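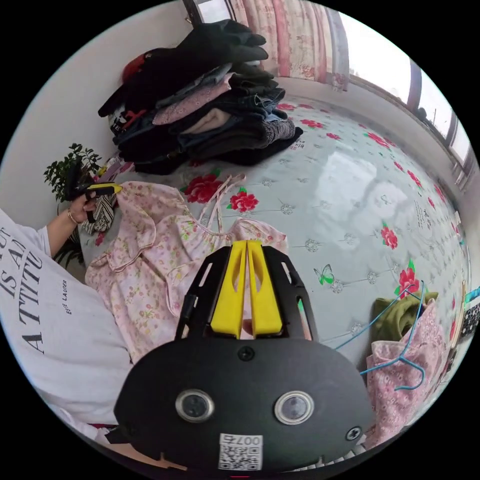
Perkine prep football game log

README, last touched 2021-10-08

What this is

Play-by-play and box scores for high school football in the Perkine area. One row per snap. Typed up from scorebooks, radio calls and the stat sheets coaches send over on Saturday mornings. 3004 rows in plays.csv right now. Goes up every weekend.

Made it because the state site only keeps final scores and the old newspaper archive is behind a login half the time.

Files

plays.csv — one row per snap, penalties included
games.csv — one row per game, final score, site, kickoff time
teams.csv — school name, short code, conference, colors
fixes.txt — running list of corrections, newest on top

Columns in plays.csv

game_id: home code, away code, week. Home always first, even at neutral sites.
qtr: 1 to 4, then OT1, OT2 etc.
clock: time left in the quarter at the snap. Blank if the scorebook didnt have it. A lot of blanks before week 3, sorry.
down, togo: what you'd think. Goal to go is written as the real distance, not "G".
spot: yards from the offense's own goal line, so 1 to 99. Own 20 is 20, opponent's 20 is 80.
type: run, pass, sack, punt, fg, xp, two, kick, pen
yds: net on the play. Sacks are negative and get their own type. They count against team rushing in games.csv, high school style.
result: first, td, to, safety, blank for anything else
src: book, radio or sheet

Player names are not in here. Jersey numbers only, and only for seniors and juniors who are already on a public roster. Please don't send me names for the JV games.

Teams

7 schools with full coverage. Nomulley and Lengyel have every game, home and away. Folis has home games only, the road scorebook went missing in week 2 and I haven't gotten a replacement. The others are complete unless fixes.txt says different.

Known problems

Lengyel at Nomulley, week 4. Radio feed dropped in the third quarter. 2 drives rebuilt from the coach's sheet, so no clock and the spots are a guess to the nearest 5. Marked src = sheet.

Folis week 1. Book says the long punt return was 61 yards, radio said 66. Went with the book. Don't email me about it.

Turnovers on downs are result = to. Some people want those split out from picks and fumbles. Could do it, haven't.

Kneel downs are type = run. If you're doing yards per carry, pull them out yourself — look for yds of -1 or -2 with under a minute on the clock at the end of a half. Not perfect.

Penalties that get declined are in there with yds = 0, and the play itself is the row above. Offsetting is one row, down stays the same.

Forfeits are in games.csv as 1-0 and have no plays.

Loading it

Plain CSV, commas, UTF-8, header on the first line. Opens fine in any spreadsheet. Watch out for week codes turning into dates — set that column to text before you import, not after.

Join plays to games on game_id. Teams join on the short code.

Using it

Free for anything, just say where it came from. If you print a season total, check fixes.txt the same day, numbers do move. Not official and the schools haven't signed off on any of it. For records or all-conference stuff use the school's own book.

Sending fixes

Game, quarter, what's wrong, what it should be, and where you saw it. A photo of the scorebook page is best. "I was there" gets logged but won't change a row by itself.

To do

Playoff weeks, once the brackets are out
Special teams return yards as thier own column
Older seasons, if the box of books at Nomulley is readable. Won't get to it before February
Folis road games — still looking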